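Brunau Flower Club -- Minutes of the September Meeting

Held Thursday, 7:00 p.m., upstairs room, Rirkent Hall. Stepan Savchuk in the chair. 18 members present. Apologies received from the Henriques family.

1. Minutes of the last meeting
Read and approved with one correction: the raffle was drawn before the tea break.

2. Money
Balance stands at $3658 after payment of the hall rent. The spring plant sale brought in $115 less than last year. It rained all morning and the cut flower table was put up late. Agreed to keep the same date next year.

3. Entrance display
Long discussion. Fresh flowers for the entrance have been lasting four or five days in the heat, and the rota for changing the water has not worked. Stepan proposed artificial stems for the winter months, hydrangeas first, going back to fresh in April. Two members were against -- they feel a flower club should show real flowers. Put to a vote and carried.

Colors: light blue preferred over pink or cream, as the entrance walls are already a warm shade. Grusano will supply 50 stems in one delivery. Stems to be kept in the tall cupboard, heads up, and dusted with a soft brush once a month. Stepan to place the order.

4. Vases
Three of the glass vases are chipped and will be thrown out. The two heavy stone ones are to stay by the door. Members with a spare tall vase are asked to bring it next time.

5. Workshop
The wreath workshop will go ahead in the small room. Bring your own cutters and gloves. Wire and tape are provided.

6. Any other business
The key to the side gate is missing again. Please check coat pockets.

Meeting closed 8:40 p.m.

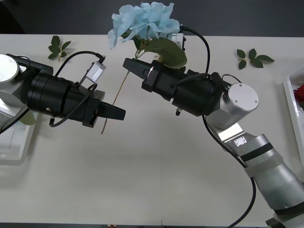 Jobs Before the Next Meeting

Order hydrangea stems -- Stepan
Clear the bottom shelf of the tall cupboard -- all
Ask the hall about a new gate key -- Stepan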